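Wiki-Tagebuch, Juni, kurz nach halb zwei nachts

Wieder viel zu lang wach. Wollte nur schnell den Artikel zu Skeltuven fertig machen, die versunkene Stadt im dritten Akt. War ein Stub mit zwei Sätzen und einem Link ins Leere. Jetzt sind es immerhin fünf Abschnitte, aber die Schatzliste fehlt noch komplett.

Problem wie immer: man kommt nur zweimal hin. Einmal am Anfang mit Nukach allein, da ist die Hälfte der Gänge geflutet, und dann erst wieder wenn man das Luftschiff hat. Mein Spielstand liegt natürlich genau dazwischen. Also neu angefangen. Schon wieder. Prolog kann ich inzwischen mitsprechen.

Beim ersten Besuch:
Truhe hinter dem Altar - 1.000 Gil... nein, heißt hier ja Taler, ständig verwechsel ich das. 1.000 Taler.
Heiltrank links von der Treppe.
Die Glocke lässt sich nicht läuten, auch wenn das im alten Lösungsbuch steht.

Boss: der Wächteraal hat 2.166 LP, nicht 847. Die 847 stehen seit Ewigkeiten in der Infobox und alle haben es abgeschrieben. Ich glaub, der Wert gehört zur zweiten Phase, wenn er aus dem Becken rauskommt. Ruwan Barua meint, 847 sei aus der Demo. Kann auch sein. Hab ihm geschrieben, er soll den Screenshot raussuchen, bevor ich das in die Fußnote packe.

Dann Streit auf der Diskussionsseite. Illia Kushnir will Skeltuven und das Kloster Cerkidar in einen Artikel zusammenlegen, "ist doch dieselbe Ruine". Ist es nicht! Cerkidar liegt oben auf der Klippe, andere Musik, andere Gegner, eigener Eintrag auf der Weltkarte. Mathis Royer war erst dafür, dann dagegen, jetzt enthält er sich. Zoriana Pasichnyk hat einfach den Zusammenlegen-Baustein rausgenommen und "bitte erst spielen" in die Zusammenfassung geschrieben. Hab gelacht, aber das gibt morgen Ärger.

Lindgren auch noch. Der Händler, der beim zweiten Besuch am Brunnen sitzt. Hat bei mir diesmal was ganz anderes im Angebot als im Artikel steht, kein Korallenring, dafür zwei mal Gegengift. Hängt vermutlich davon ab, ob man ihm in der Hafenstadt geholfen hat?? Muss ich testen. Heisst: noch ein Durchgang, stöhn.

Ihor Bondarchuk hat die ukrainischen Namen nachgetragen, sehr schön, die Tabelle ist jetzt nur so breit, dass sie auf dem Handy rechts rausläuft. Nicht mehr heute.

Ach ja und die Theorie, dass der Chor im Tempel rückwärts das Titellied singt - hab's mir umgedreht angehört. Für mich klingt das nach gar nichts. Bleibt trotzdem unter "Trivia", mit "unbelegt" dahinter, sonst fängt die Diskussion vom Winter wieder von vorne an.

Tee ist leer. Rücken tut weh. Letzte Bearbeitung gespeichert, Vorschau vergessen, prompt eine Klammer zu wenig und der halbe Artikel kursiv. Korrigirt.

Weiße Tischplatte, oben rechts was Türkises mit Fächern: 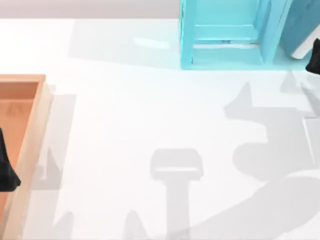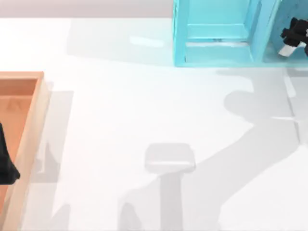 Offen für morgen

Schatzliste zweiter Besuch
Lindgren mit und ohne Hafenquest
Illia antworten, freundlich bleiben
Karte vom Untergeschoss, die alte ist spiegelverkehrt
Infobox Wächteraal, wenn Ruwan was gefunden hat
schlafen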